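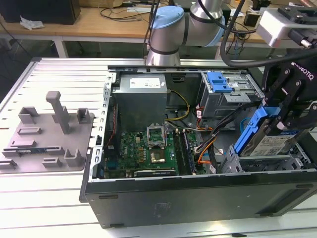
Most old office computers only need a bigger drive and a clean, according to one parent at the Tistthorpe repair scheme, who said the family's refurbished tower had lasted through two years of homework.

The scheme reopens in November at the former Kyriakidis shop and has 301 desktop towers waiting. Plollier, the parts supplier, is giving hard drives and memory. Each machine gets a wiped or replacement drive before it goes out, and costs £30 with a keyboard and mouse. Households on the Zavton estate will be offered them first.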